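Progress report to the Sturkau Fund
Saturday, September 23, 2023
Prepared by Afaf Boutros, Trokura Home Meals

## Where we are

The grant pays for produce boxes and simple meal support for people in Rudari who can't easily get to a store. We now have 136 households on the list. Boxes go out every week on 4 routes, and the Khasawneh route, which was behind in the last report, is running on its normal schedule again.

Most people on the list live alone. Many eat in the bedroom for part of the week, so we rewrote the recipe cards to suit small plates and one-handed eating where we could. The new cards use larger type and leave out anything that needs an oven.

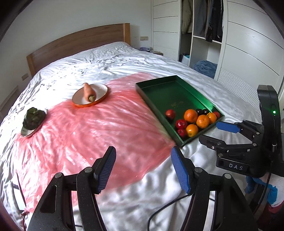 *A carrot and leafy greens, plated on a bed.*

## Spending

Produce costs are within budget. Fuel is over, mainly on the Khasawneh route, where the bridge closure added a long detour. We covered the difference from the printing line. I would like your approval to move the same amount again next quarter if the bridge stays closed.

We have not spent the money set aside for a second cooler. The supplier raised the price after quoting us, and I am waiting on two other quotes.

## Produce choices

We asked every household what they leave uneaten. Cabbage and whole squash came up most, and we have cut both back to once a month. Fruit that peels by hand was the most common request, especially from people with sore hands who have trouble with a knife. Mandarins are in the standard box through the end of the season. Greens stay in, but in smaller bunches. 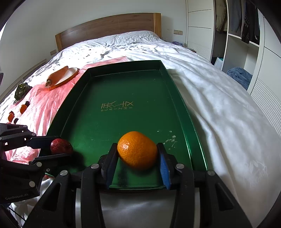
## Problems

- Drivers: we have 6 and need 8. Two people have asked for the application form.
- Missed deliveries: mostly locked front doors in the apartment buildings. We now call the evening before.
- The phone line was down for most of a week. Messages left during that time were lost, and we called every household to check on them.

## Next steps

1. Choose a cooler and send you the quotes.
2. Fill the open driver spots.
3. Print the winter recipe cards.
4. Repeat the household survey, with a question about delivery times.

The receipts and the route sheets are in the attached folder.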